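Home | Ask | Topics | Members | Log in

How far should a tablecloth hang down?
Nkechi Ojo
Hello all! I'm hemming a cloth for my mother's dinner in July, and I keep changing my mind about the drop. Any advice would be so welcome.

Suleiman Odukoya
Long enough to cover the top.

Ebere Amadi
Oh, I do love a homemade cloth! For sit-down meals I let mine hang 20 cm on every side – 30 if it's a fancy evening – and I add the hem on top of that. Wash the fabric before you cut, dear, as cotton can shrink. A plain rectangular top with a straight front edge, like the light beige one in my picture, is the easiest kind to measure for, and cream linen would look lovely on that color.
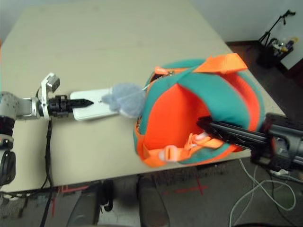
Related
Getting candle wax out of linen
Mitered corners by hand
Napkin sizes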